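Sundale Shelf Chores: README

Last edited 3/5/26 by Dwayne Nguyen-Tran

Sundale is a set of 237 recorded attempts at restocking and tidying a drinks shelf, the sort of job a bored teenager can do while looking at their phone. We wanted to know whether a robot could manage it yet. Short answer: bits of it, slowly.

Each episode has wrist camera video, gripper state and a plain-text instruction ("move the grape drink to the front"). Episodes are capped at 60 seconds. Plenty of them use the lot.
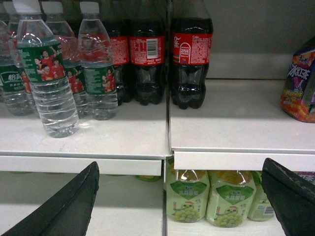 Wrist view, two shelf levels. Grape drinks sit under the lip of the upper right section.

Known headaches

Clear water bottles are hard on the depth estimate and harder on morale. Overhanging shelf lips catch the fingers on the way in. Labels turned side-on show mostly fine print, and the Itard labeller guesses at the flavour with great confidence. Check its work.

Splits

train: everything not listed in holdout.txt
holdout: the Marchetti layouts, which are meaner

Success is marked by 2 reviewers. "Nearly" counts as a fail, however sorry you feel for the arm.

Not suitable for

Glass, fridges, anything with a customer standing in front of it. Please don't cite the Esance baseline as proof that night fill is solved. It finished almost half the holdout and put one cola back upside down.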